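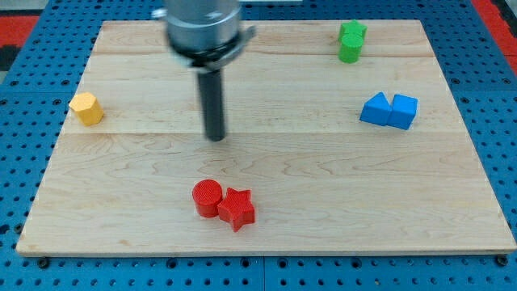 Page 2 of 3

Amolia Road Visibility Program
Progress report to the Mimesberg Safety Fund
Period ending January

Prepared by Yutong Kong. Reviewed by Qianru Fang.

1. Status

Work on the reflective vest and ankle band is on schedule. The bicycle bell adapter is behind by two weeks. Spending is within the approved budget for all lines except freight.

2. Vests and ankle bands

The second production sample from Flarneo arrived with the wider tape on the shoulders and back. Tape adhesion held through 66 wash cycles. Stitching at the side vents failed on one sample and the supplier has changed the thread. The ankle band closure was moved to the outer side so that it does not catch on the chain guard.

An order for 500 vests has been placed. Delivery is expected at the Ye depot before the spring walking groups start.

3. Night trials

Trials were run on the unlit section of the river road with dipped headlights. Drivers reported the ankle bands earlier than the vests in most passes, which matches the results from last fall. Rain reduced the distance for both items. Full readings are in the appendix.

Wearers with hearing aids asked for a collar that sits lower at the back. The current collar rubs against the case of behind-the-ear models when the head is turned. A revised pattern has been sent to Flarneo.

4. Open items

Freight cost: revised quote requested from the carrier.
Bell adapter: bracket does not fit thicker handlebars. New drawing due from Qianru Fang.
Size chart: children's sizes still to be checked against the returned fitting forms.

5. Request

We ask the Fund to approve moving the unspent printing money to freight. No change to the total grant is requested.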